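Six episodes left of Harbour Row and I am not ready

30 January 2023

So I finally caught up on Harbour Row last night, with a pot of tea and a packet of ginger biscuits that did not survive the first ad break. More than 30 episodes since the summer and I'm still cross about the Kornard storyline! The family loses the boatyard, everyone shouts in the rain, and then we get 8 whole minutes in the Gokmont Hotel bar talking about curtains. Curtains!

I did love the funeral, though. The Krūmiņa sisters sitting on opposite sides of the chapel, not a word between them, and then that look at the door — I had to pause it and go and stand in the kitchen for a bit.

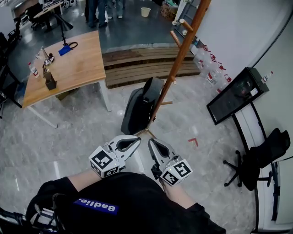
My mum thinks the younger sister pinched the will, and she's been right about every single thing on this show since the wedding fire (she called the secret twin as well, which I will never hear the end of). I'm still saying it was the vet. He was far too keen to drive everyone home.

Anyway, the Wunby fan forum reckons the last one goes out in April and runs to a full hour, which would be lovely if they use it properly. Please, no dream sequence. And could somebody feed that poor dog, it's been tied up outside the café since the Christmas special.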